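The eggplant and the dried flowers

2026-05-16

I have been meaning to write about the big marble table for weeks now, and every time I sit down to do it I get distracted by something on it. So today I'm giving in and writing about the things on it instead, which is probably the more interesting post anyway.

Those of you who have been reading since the Mikholm days will remember that I'm hopeless with centrepieces. I buy fresh flowers with the best of intentions, forget the water, and end up with petals in the butter. Dried stems are much more my speed. You put them in a vase, you give them a bit of a fluff every now and then, and they carry on looking just as they did in October, which is when I started hoarding them in earnest (there's a whole cupboard at home, and we won't discuss it).

The ones I keep coming back to are the rusty red ones with all the fine little branches. They're a lovely colour against grey stone. I had always assumed you needed something warm underneath, timber or a linen runner, but the cool marble makes the red look richer, and a pale vase keeps the whole thing from getting too heavy.
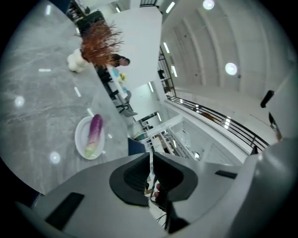 Dried stems in the white lobed vase, and the eggplant on its plate.

I love that vase. It's all rounded lobes, a bit like a garlic bulb, and I've been hunting for one in that shape ever since. The closest I've found was in the Stinow catalogue for $299, and I'm sorry, but for $299 I'd want it to arrange its own flowers. I'll keep looking in the op shops. My limit for a vase is $20 and I have only broken that rule once, for a green one that leaked.

And then there's the eggplant! I do like a single vegetable on a plain white plate. A bowl of fruit is always lovely, of course, but one eggplant has real presence, and the colouring on this one is gorgeous – deep purple at one end, then a soft mauve with creamy streaks, and pale green at the tip. If I could get that in a wool I'd have a jumper made of it.

I did go down a bit of a rabbit hole on eggplants afterwards. I've only ever grown the big dark kind, from a packet of Redine seed, and they sulked all summer and gave me three fruit the size of a hen's egg. A streaky one might be more forgiving, so I've put a question mark next to eggplants on the list for next season. If you've had luck with them somewhere cool, please tell me how you did it, because my back fence gets sun until lunch and then nothing.

As for eating them, I'm a roaster. I cut them lengthwise, score the flesh, rub in more oil than seems decent and leave them in a hot oven (mine runs in the old numbers in my head, but 206 on the dial is where I end up) until they collapse when you press them with a spoon. Then a bit of garlic, lemon, a good pinch of salt, and bread to go with it.

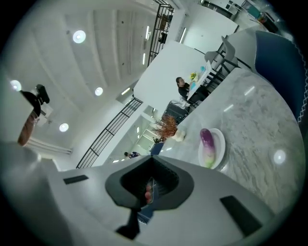
The other thing I wanted to mention is the navy and white business, because I've come right around on it. I used to think dark blue chairs would make a room feel like a boardroom. With white walls and pale stone they're really quite friendly, and I do like a bit of white stitching along the edge of a seat back. It's the sort of detail you notice with your hand before you notice it with your eye. I've been looking at the Yeh dining chairs with this in mind, though a full set comes to $1,909 and the ones we have are still perfectly good to sit on, so it may be a matter of new covers and a patient weekend at the sewing machine.

Yellow flowers are the other half of the idea. Just a small bunch on a white table, nothing fancy, with the rusty stems elsewhere in the room so the two aren't fighting. I tried it at home last night with some wattle and it was very cheerful until I started sneezing. I'll try again with something kinder to the nose, and I'll let you know how I get on with the chair covers once I've decided between the two navy fabrics on my desk.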